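Planification budgétaire d'un parc de préhenseurs portatifs

La planification budgétaire d'un parc de préhenseurs portatifs désigne l'ensemble des opérations par lesquelles un laboratoire ou une entreprise évalue, achète et renouvelle les outils tenus à la main qui servent à enregistrer des gestes de manipulation. Elle relève de la gestion des équipements de robotique.

Postes de dépense

Le budget distingue en général l'acquisition, les consommables et l'exploitation. L'acquisition comprend les préhenseurs, les caméras et les supports de marqueurs. Les consommables regroupent les garnitures de mâchoires, les câbles et les cartes mémoire. Le stockage des données – souvent sous-estimé lors du premier exercice – fait l'objet d'une ligne séparée.

Exemple d'Orkness

Le site d'Orkness, exploité par la société Liltance, a commandé 40 préhenseurs au fournisseur Tanham, au prix unitaire de 1732 euros hors taxes. Un forfait annuel de 183 euros par appareil couvre l'étalonnage et les pièces d'usure. La livraison a été répartie en deux lots, le second étant soumis à la recette du premier en mars.

Aménagement des postes

Le mobilier et les objets à manipuler sont imputés au budget de fonctionnement.
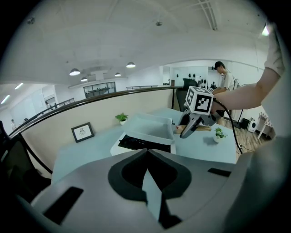 Le plan Eren, adopté par le même site, fixe à 100 euros par poste la dotation annuelle en objets courants. Les préhenseurs sont achetés par paires pour les tâches à deux mains, avec une réserve destinée aux remplacements.

Voir aussi

Amortissement
Coût total de possession
Préhenseur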